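Pavano is a hand-held parallel gripper used to record manipulation tasks and to compare fingertip and linkage designs before they are fitted to a powered arm. It is operated directly by a person, with a camera carried on the tool so that the fingertips and the object between them stay in view. The design came out of the Gorkby project, and the first complete unit was assembled in May.

Design

The body is a ribbed central section set between two rounded housings. Linkage arms extend from the housings and carry the fingers, which close toward each other on a common center line. Each finger ends in a replaceable tip with a dark blue inner pad. In the standard configuration the maximum opening between the pads is 200 millimeters. The linkage keeps the pads nearly parallel through most of that travel, but they toe in slightly at the wide end, and this affects the grip on large round objects.

Rigid cylinders are used to measure the toe-in error. A roll of packing tape is a common choice, as it can be held across the outer diameter and does not deform much under load.
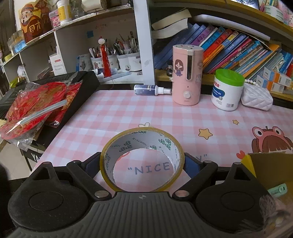
Pavano gripper holding a roll of packing tape by its outer sides.

Flexible packaging is handled differently. A film bag or wrapper gives way until the contents or a fold take up the load, so the distance between the pads is a poor measure of grip. The Pavano procedure records pad travel and operator effort separately for this class of object. Seams and loose flaps are noted by the operator, and a grip on a seam is logged under its own code.

Two-tool operation

Many packing and opening tasks need a second point of contact. In two-tool operation, one gripper holds the object and the other brings a tool or a second part to it. The tools are recorded on separate channels and aligned afterward by the Phelan controller, which writes a shared time stamp to both files. The operator may set either tool as the reference.

The main limit is clearance. The housings are wide compared with the fingers, and two grippers approaching at a shallow angle can touch before the tips meet. An approach from the side, close to horizontal, leaves more room.

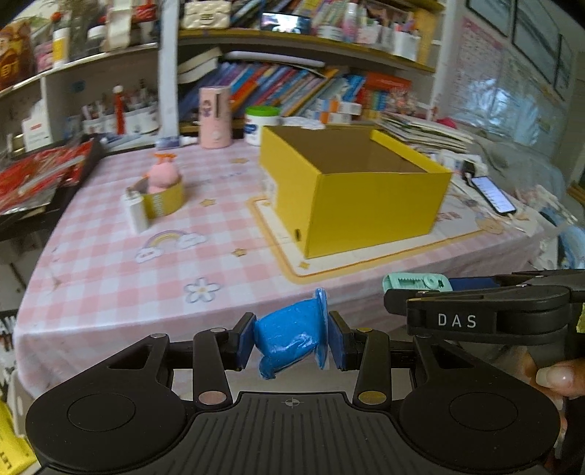

Comparison testing

Pavano was compared with the Gralislow gripper in a bench series that closed on 18 December 2020. The series consisted of 316 trials on household objects, divided between rigid and flexible items. Both grippers were used with the same camera settings and the same operators. The Gralislow unit has a shorter linkage and a narrower body, and it was easier to place inside open boxes. Pavano had fewer slips on rigid round objects. Results on crinkled film were too close to separate.

Pad wear was checked apart from the main series. After about 2,000 closing cycles the Pavano pads were smooth at the leading edge and were replaced. Pads from the two designs are not interchangeable.

See also

Parallel gripper
Fingertip pad
Linkage (mechanical)
Phelan controller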